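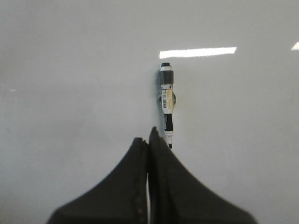

Zahlen an der Tafel: Bilder aus dem Werkraum

Seite drucken
Als E-Mail versenden

Im März haben wir im Werkraum Skastmont die Schreibtafel für den Zahlenkurs vorbereitet. Kenna Rutherford hatte die Stifte aus dem Schrank geholt, Niall Imrie die Übungsblätter mit den Ziffern von 0 bis 7. Die Bilder sind nicht nach Uhrzeit geordnet.

Der Stift ganz oben auf der Seite ist weiß und hat eine schmale schwarze Spitze. Mit schmalen Spitzen werden die Ziffern dünn, aus den hinteren Reihen sind sie noch lesbar. Die Kappe bitte nach dem Schreiben immer wieder aufsetzen.

Die Ziffer 2

Oben rechts auf der Tafel, mit dünnem Strich geschrieben. Der Bogen ist rund, der Fußstrich reicht deutlich weiter nach rechts als der Bogen. Auf dem Übungsblatt von Niall ist er kürzer.

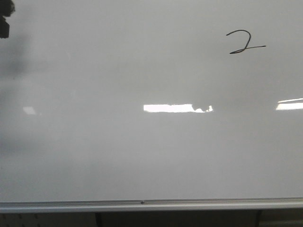 Stift und Tafel

Die Spitze zeigt schräg nach unten zur Tafel. Um den Stift ist ein Stück durchsichtiges Klebeband gewickelt. Geschrieben ist auf der Fläche nichts, nur schwache Wischspuren sind zu erkennen. In der Tafel spiegeln sich die Deckenlampen.
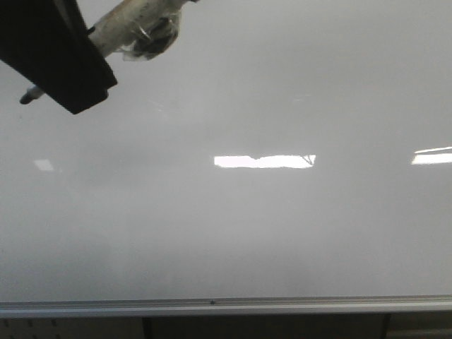

Für die Reinigung nehmen wir in Skastmont ein trockenes Tuch, einmal im Monat auch ein feuchtes. Reiniger mit Alkohol nur sparsam verwenden. Ersatzstifte liegen im Schrank neben der Tür, sechs Stück je Schachtel. Wer die letzte Schachtel öffnet, sagt bitte Kenna Bescheid.

Noch einmal die 2

Der Strich ist im Bogen kräftiger und wird zum Ende hin heller. Unten links sitzt eine kleine Schlaufe, von dort läuft der Strich lang nach rechts aus.
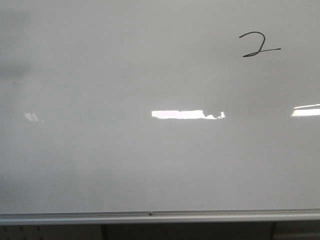

Weitere Termine

Der Zahlenkurs wird im Raum Moffat fortgesetzt. Übungsblätter gibt es bei Niall Imrie.

Seite drucken
Als E-Mail versenden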